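From: Orestis Alexiou
To: Burmont Softball list
Date: Tuesday, May 6, 2025
Subject: Re: [burmont-softball] Sunday's score

Andreadis wrote:
> I make it 14-13 to Sirkanik, not 14-12. Our run in the fifth
> has gone missing from the book. It doesn't change the result
> but it was my run and I'd like it back.
> Also, are we still at Vivau Park for the July tournament, and
> who has the spare catcher's mask?

You're right, and I've put it back. The book had you stranded on third, where you have spent a good deal of your career, so the scorer can be forgiven for assuming. 14-13 it is. We lost by less than we thought, which is the best news we've had since the opener.

For those who left after the fourth to beat the traffic: you missed us scoring six with two out, then giving seven back on a dropped fly, three walks and a throw to first that landed in the car park. The owner of the silver estate has been very decent about it.

The league has sent out averages. We are batting .278 as a team. Sirkanik are on .345, and I'd ask people to stop telling me they only play on small fields, as Sunday's was ours. Our top hitter is at .400, from five at-bats, and has asked whether he can stop there. He can't, we only have ten players.

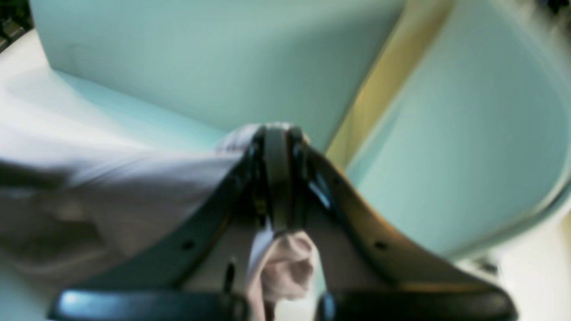
Yes to Vivau Park in July. The entry fee is 93 pounds for the team and I've paid it, so please bring me your share at practice, in something other than coppers this time. We're in the early group, first pitch at nine. I know.

The mask is in my shed. One strap has gone and the other is thinking about it. If anybody has a decent one going spare, shout before Thursday's practice, otherwise our catcher will be relying on his reflexes, and you've all seen those.

Orestis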